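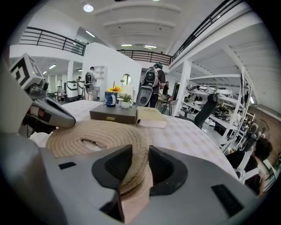

Gripper with the black finger pads, marker cube over on the left

Wistard – original mixes gone from Vestau??

tapehiss_pankaj
ok so is it just me or has the first Wistard album been swapped out. Same cover, same year on it, same play counts even. But its the remix from the reissue. Put it on while cooking last night and the vocal on Low Ferry is WAY up front and the tambourine is gone. Thought my speaker was dying. Checked on headphones, nope. Different mix.

No note on the album page. My saved copy just changed under me. Anyone else?

kruger_z
Yep. Changed for me too, sometime in September I think. Low Ferry fades out 8 seconds earlier now. I have the CD so I put them side by side.

The new one is louder all the way through. Not a fan.

nandi_dp
I like the new one better, sorry. You can hear the bass for once. The old mix always sounded like it was coming through a wall

tapehiss_pankaj
Thats fine, like what you like, my problem is I didnt get to pick. Put both up. Call one of them "remixed" and leave the old one where it was. I had that album in a playlist with over 700 songs and I sequenced the thing by ear, so the song before Low Ferry is there because of how quiet the start of it is. 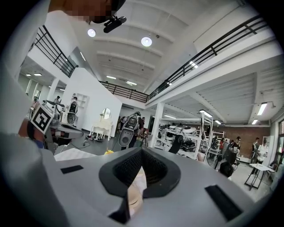

Now it comes in like a truck. Whole run of songs is wrecked. Yes I know, small problem. Still annoyed.

gatefold_marie
sequenced 700 songs by ear. ok

tapehiss_pankaj
took me years, leave me alone

hlongwane_m
Couple things, I did a bit of work in distribution a while back (not for these people).

When a label sends in new audio for an album they can either put it up as a separate release or replace the files on the one thats there. If they replace, the play counts carry over and so does every playlist spot. If they put it up new it starts at zero. So you can guess which one the label picks. Vestau might not even have looked at it, it just goes through.

Doesn't make it right. But I'd write to the label, Mahlangu, before yelling at the app.

kruger_z
The app could flag it though. "Audio updated" in small text, thats all it would take. They put a little badge on everything else

hlongwane_m
They could. They get thousands of these and most are boring, somebody fixing a click or a wrong track order. You'd have badges everywhere and people would stop reading them.

kruger_z
I'd read them

nandi_dp
lol you would

Also can I say, the band asked for this. There was a long interview when the reissue came out where the drummer said they never liked the first mix, they had no money and did it in 6 nights with a guy who was half asleep. It's their record. If they want the bad version gone thats up to them?

tapehiss_pankaj
Its their record but I'm the one who's been listening to it since high school. The "bad version" is the one people fell for. And they sold it to me twice, tape and CD, nobody gave me my money back for the bad mix.

gatefold_marie
agree w/ this. Films do it too, you go to watch the one you grew up with and there's only the new cut. At least with a film theres usually some old disc floating around for cheap. First Wistard CD goes for stupid money now

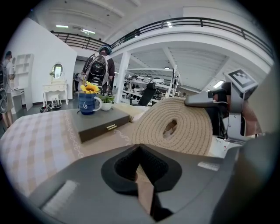

and the vinyl is worse, there were only 1,000 pressed and half the sellers can't tell you which mix is on theirs. I asked one guy to read me the numbers scratched near the label and he blocked me.

kruger_z
Check the run-out on side B. Original has a little W after the number, the reissue has none. Also the original sleeve is kind of matte. Reissue is glossy

gatefold_marie
ok that is really useful thank you. Mine's matte!! going to look tonight

tapehiss_pankaj
update: wrote to Vestau support. Reply came in maybe ten minutes so you know how carefully that was read. "Content is supplied by rights holders and may change from time to time." Then a link to the help page on how to clear my cache.

Cleared the cache. Tambourine still missing.

hlongwane_m
Told you, label. There's a contact form at the bottom of the Mahlangu page. Keep it short, name the release and ask if the original mix can go up as its own thing. They get a lot of rants and those go nowhere, but a plain question about a release does get forwarded sometimes.

semi_flat
Reading this w/ the old CD rip on. Nandi I gave the new mix a fair go, twice. The bass IS better, I'll give you that. But they scrubbed all the room out of it. On the old one there's that bit before the last chorus of Harbor Lights where someone's chair creaks

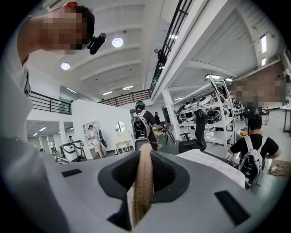 and then the guitar comes in a hair late, like they were waiting on him. New one the creak is gone and the guitar's been nudged onto the beat. Why would you fix that. Best part of the song

nandi_dp
You can't tell me the chair is the best part of the song

semi_flat
the chair is the best part of the song

kruger_z
Chair +1

nandi_dp
ok well I'm outnumbered. I stand by the bass. And side two is better in the new one start to finish, Godaler especially. The old Godaler is mud, you can't make out a word of the second verse

tapehiss_pankaj
Fine, yes, Godaler is better. I'll take new Godaler and old everything else. Which I could do if BOTH WERE UP

Sent the form to Mahlangu, four lines, no swearing. Also ripping my CD tonight if the drive still opens. Does anyone know if Vestau lets you mix your own files into a playlist on the phone or is it desktop only

hlongwane_m
Phone too but you have to add them on desktop first, then have both on the same wifi and download the playlist. It's fiddly. Name the file something different from the album track or it'll try and match it and you get the new mix again

tapehiss_pankaj
of course it does. thanks, will try it and post back

gatefold_marie
Matte sleeve, W on side B. I am not selling it dont ask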